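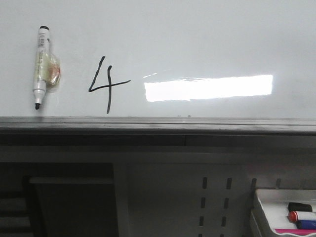
I swear the machine knew when I was on break. I'd sit down with my coffee and Hornuvus – that's our little writing arm, the night crew at Driltik named it before I got there – would start throwing error 3514 like it was calling my name.

Rezaul Thambiah trained me on it back in September. He'd built the whole cell himself out of parts from Zutelgate, and he had one rule: every shift starts with a numeral on the whiteboard. You load the test, you let it draw, you look at the lines. If the lines are wobbly you go back into the wrist and check the belt. Simple!

So that night I'd swapped the belt (20 minutes, two skinned knuckles, one screw that's still under the cabinet as far as I know) and I called him at home to tell him it drew a four.

"What kind of four?" he said.

"A regular four. Open on top. Kind of shaky."

He got so quiet I could hear his kitchen radio. "What did you load?"

I went over and checked the screen. I'd loaded a three. I checked it again with my finger under the line, like a little kid reading.

"Did you touch the offsets?"

"I don't even know where the offsets are," I said, and I could hear him looking for his shoes.

While I waited I wiped down the arm, greased the base joint and tightened the new belt a quarter turn more than the sheet says. Then I loaded the three again – same file, same speed – and stood way back by the door with my thumb on the stop button until his headlights came across the lot.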